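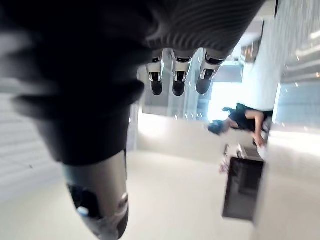

Fingers are lovely, but I'd still buy the plain gripper

October 5, 2021

I've spent more than 200 hours since March swapping hands on the same arm, and I've gone off fingers a bit. The Hevix hand is gorgeous -- all those silver and white joints, the rounded black tips -- and everyone who visits wants to wave at it. Fine! But the Ostero two-jaw gripper bolts on in 10 minutes and I hardly think about it again. With the hand I'm forever fiddling with the controller. If your day is mostly boxes and tubs, get the dull one and spend what's left on a better wrist camera. I'd happily argue this with anyone at Dewulf.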